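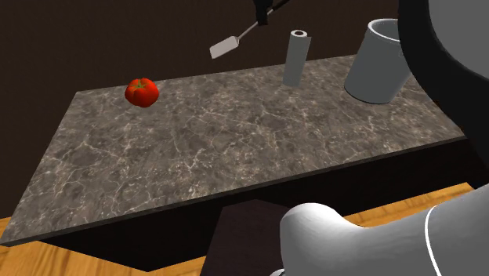

Mentoria entre colegas: abrem as inscrições para o segundo ciclo
Mar 20, 2021

O programa de mentoria da Rede Psarras volta em junho, com inscrições abertas a partir de hoje para sócias e sócios que tenham negócio próprio ou cargo de chefia há menos de seis anos. O primeiro ciclo decorreu inteiramente por videochamada e juntou 13 pares. Neste segundo há lugar para 40 participantes, contando mentores e mentorados, e as reuniões podem ser feitas à distância ou presencialmente, conforme cada par combinar e conforme as regras sanitárias que estiverem em vigor.

O funcionamento mantém-se. Cada par reúne-se uma vez por mês durante meio ano, em sessões de hora e meia. O tema de cada sessão é escolhido pelo mentorado e enviado ao mentor com alguns dias de antecedência. No fim de cada encontro fica escrito o que se combinou, em meia página no máximo, e esse texto não é partilhado com a rede nem com as empresas de origem.

A coordenação passa para Bronisława Wasilewska, que foi mentora no ano passado e dirige a área de compras da Sisard. Fotini Pappas, responsável pelo arranque do programa, continua a fazer a formação inicial dos mentores.

O que muda

A principal alteração está na forma de constituir os pares. No primeiro ciclo a escolha foi feita por sector de actividade e várias pessoas acabaram emparelhadas com concorrentes directos, o que limitou as conversas sobre preços, clientes e contratação. Desta vez a ficha de inscrição pergunta que assuntos a pessoa quer trabalhar e com que empresas prefere não ser emparelhada. O sector só conta como critério se for pedido.

Haverá também uma sessão de troca a meio do ciclo. Quem sentir que o par não resulta pode pedir outro, sem ter de apresentar motivos. No inquérito final do ano passado, duas mentoradas disseram que teriam mudado de mentor se soubessem que isso era possível.

Foram ainda acrescentadas duas sessões de grupo, ambas facultativas. A primeira é sobre delegação de tarefas em equipas pequenas, orientada por Hidayah Ngau, sócia-gerente da Wumside. A segunda trata de negociação com bancos e fornecedores e fica a cargo de Kai Gerlach, que passou boa parte da carreira no departamento financeiro da Gerkby. As duas serão gravadas para quem não puder assistir em directo – as gravações ficam disponíveis na área reservada até ao fim do ciclo.

Quem participou no ano passado

Zoi Katsaros inscreveu-se quando estava a preparar a passagem da empresa da família, uma distribuidora de material de escritório, para a segunda geração. «Eu levava sempre perguntas sobre contabilidade e saía de lá a falar do meu pai», conta. A passagem ficou concluída em Dezembro. Zoi volta agora ao programa como mentora e pediu para acompanhar alguém que esteja também num processo de sucessão.

Nem todos os pares chegaram ao fim. Três interromperam as reuniões antes do Verão, dois por falta de tempo do mentor. Por essa razão, os mentores passam a assinar um compromisso com as datas das primeiras três sessões já marcadas.

Como se inscrever

A ficha está na área reservada do sítio da rede, no separador Programas. O preenchimento demora cerca de 13 minutos e pode ser interrompido e retomado. Os mentorados devem juntar um texto curto, até 600 palavras, sobre a situação actual do negócio ou da equipa que dirigem. Não é preciso enviar currículo nem contas da empresa.

Os mentores não precisam de ter sido mentorados antes, mas têm de frequentar a formação inicial, que dura uma manhã e é feita por videochamada. Quem já fez a formação no ano passado está dispensado.

A participação é gratuita para sócios com a quota em dia. As pessoas seleccionadas recebem resposta por correio electrónico, e quem ficar em lista de espera será contactado se houver desistências até à primeira sessão. Dúvidas sobre a ficha ou sobre as datas da formação podem ser enviadas à secretaria, com a palavra «mentoria» no assunto.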